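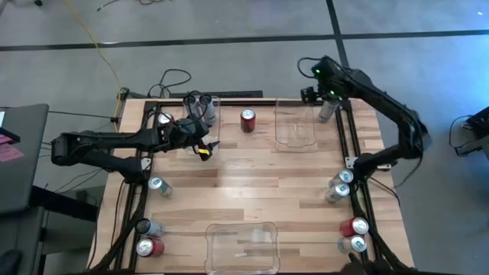
December 11, 2020 — Cans, bins and a cold afternoon

I have been meaning to write about the can sorting for days, and tonight I finally have a mug of tea and an hour to myself, so here goes. We have been saving our empties since March, and they had filled the back closet to the point where the door wouldn't shut. Kirsten Arsenault counted 460 when we hauled the bags out (she likes to know these things, bless her), and she wants them all gone before the holidays.

The plan is red with red and silver with silver, into the clear plastic bins. I do love those bins. They came from the little housewares shop in Prurnthorpe, and they're so clear that I keep setting my tea down right on the edge of one. I thought I'd like them less once they had cans in them, but a pair of silver cans standing up side by side looks rather smart, almost like something in a shop window.

We did a handful at a time on the wood table, the light one with the stripes, and I found I didn't mind the slowness at all. Cans roll, of course. You get one settled and its neighbor wanders off toward the corner, and then you're bending down to look under the table and your knees remind you of your age. Kirsten put the radio on and we got to talking about her mother's pantry in the old house, and all those jam jars — I must write that story down properly another time. 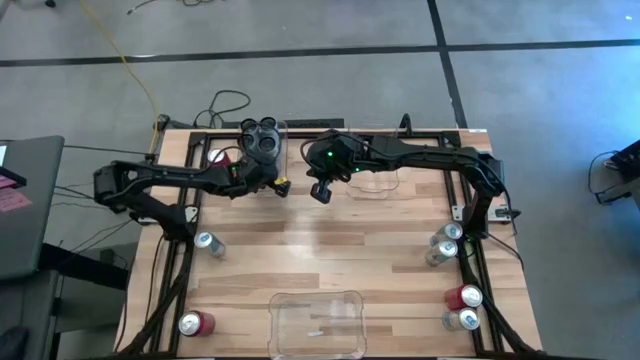 Four silver and two red, all on their sides.

We stopped at 200 and had soup. I'm tired, but it's a nice sort of tired, and the closet door shuts again! Must remember to ask Kirsten for her bread recipe, and to buy more tea.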